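Home / Reviews / Kits / Randholm Paired Hand Gripper Kit

Randholm Paired Hand Gripper Kit: two months of daily use

Posted 18 December 2019

Price as tested: $4,000 for the pair, with case
Tested by: four of us, taking turns
Rating: 3.5 out of 5

We bought the Randholm kit to replace a pair of grippers we had printed and patched ourselves. The old ones worked but no two were alike, and every time a finger broke we lost a morning. The kit is for recording demonstrations by hand. You hold a gripper in each fist, do the task, and the files go to whoever is training the arm.

In the case you get two grippers, two chargers, a bag of spare pads, a strip of printed markers and a folded sheet of instructions. The sheet is poor. It covers charging and pairing and then stops. The full manual is a download from the Randholm site, and you should read the calibration chapter before you switch anything on. We skipped it and threw out our first 42 recordings.

Setup took us most of a day. Pairing was quick. Calibration was slow, mainly from having to repeat it on the left unit, which would not settle until we moved to a spot with more even light. After that it held for weeks at a time. We now recalibrate when a unit has been dropped, and that has happened more than I would like.

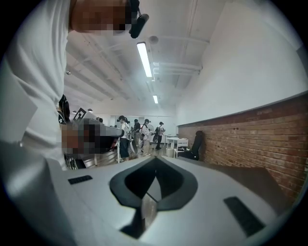 Grip and balance are the strong points of this kit. Each unit sits well in the hand and the closing action is smooth through its whole travel. I have small hands and could reach everything. The bodies are plain matte gray with smooth tops, so there is little to snag on a cuff, and I have worn long sleeves through most of the sessions without trouble. The notch in the top has a thick rim that I do wish were easier to clean. Dust gets into the V and you need a soft brush to get it out. The flat black pads on either side wipe down with a dry cloth.

Weight is fine for the first half hour. Past that you feel it in the wrist. Our longest run was 368 takes of one folding task, spread over several days, and by the end we were trading off every twenty minutes. The Mussa grippers we borrowed in July were lighter, but they flexed when you squeezed hard and the readings drifted. I would take the heavier tool.

The software is called Tikell and comes with the kit. It does the basic things well. It starts and stops when it should, it names files in order, and it warns you when storage is low. Trimming is clumsy. You can only cut from the ends of a take, so if something goes wrong in the middle you either keep it or lose the whole thing. There is an export button for the common formats and it has not failed on us yet.

Tracking is good in a large room and less good in a tight one. In our long room it rarely lost a unit. In the supply closet, with shelves close on both sides, it dropped out often enough that we gave up — the manual does say to leave an arm's length of clear space all around, and I think that is the bare minimum.

Battery life was a full morning per charge. The charging port cover on our right unit came loose in the third week. Randholm sent a new one without argument, though it took twelve days to arrive.

The other kit we looked at was the Grolalby, at $2,000 for a pair. It has the same general layout and a better trimming tool. The jaws are stiffer and there is no case. For occasional recording I would buy that one and keep the difference. For daily work the Randholm is easier on the fingers, and the spare pads matter more than you would expect. We are on our second set.

Good: smooth grip, steady calibration, spare parts included
Bad: heavy after half an hour, thin instructions, trimming only from the ends

Filed under: Grippers, Recording kits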